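### 3.2 Hanging garments and rail layout

Garments in the hanging group were kept on a single free-standing rail with a black horizontal bar. The set held 17 items in total, of which 11 had long sleeves. All were hung on hangers of one pattern, so that differences in shoulder slope and sag could be put down to the cloth and cut. Retail tags were left in place, as they would be in a shop.

Ribbed fabrics were treated as a separate class. A fine vertical rib hides shallow folds running in the same direction, and the colour of a dark garment varies a good deal with the lie of the pile. Figure 4 gives one member of this class.

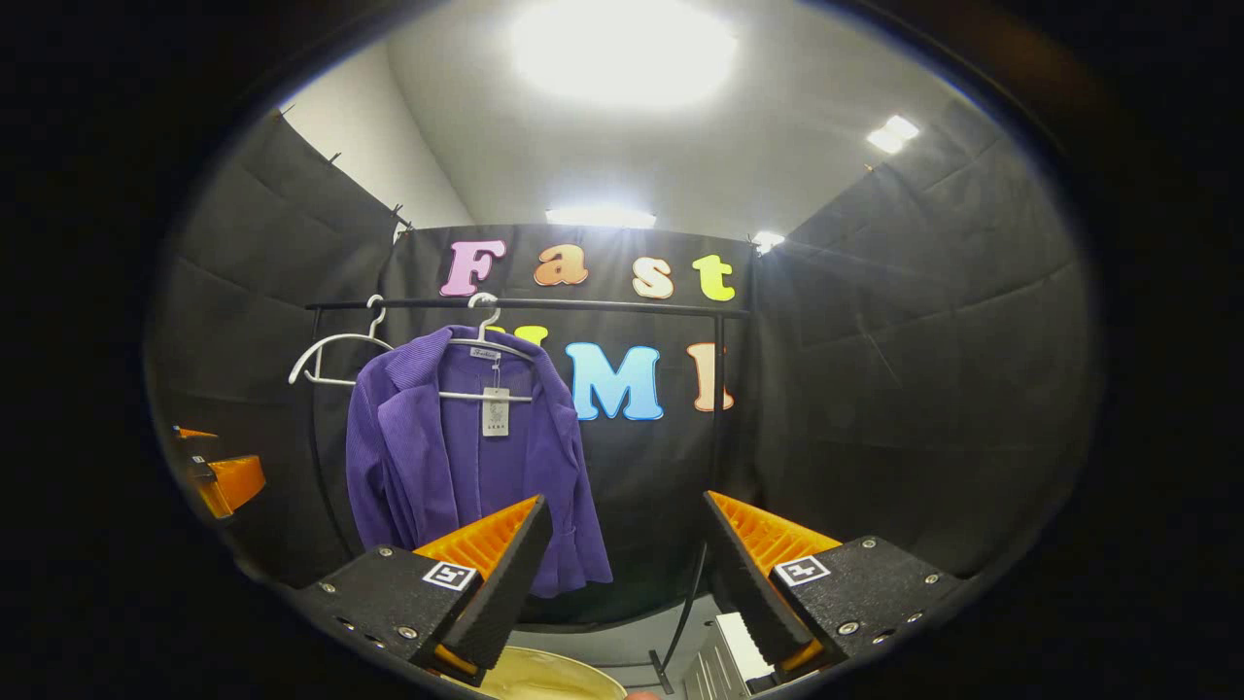
**Figure 4.** Purple ribbed jacket with notched lapel, on a white plastic hanger. The tag hangs near the collar; an empty hanger is at left.

Long sleeves were allowed to fall freely and were not pinned or folded back. Spacing along the bar was not fixed. Where a garment had been taken down, its hanger could stay on the bar, and such bare hangers were labelled as objects in their own right.

The Drernix garment list, which we used for naming, has 200 entries but makes no distinction between a jacket and a blazer. We followed the Randex rule and called any lined or unlined outer layer with a front opening a jacket. Under this rule the hanging group gave 1754 labelled views, and the ribbed class made up about a tenth of them. Folded garments are covered in Section 3.3.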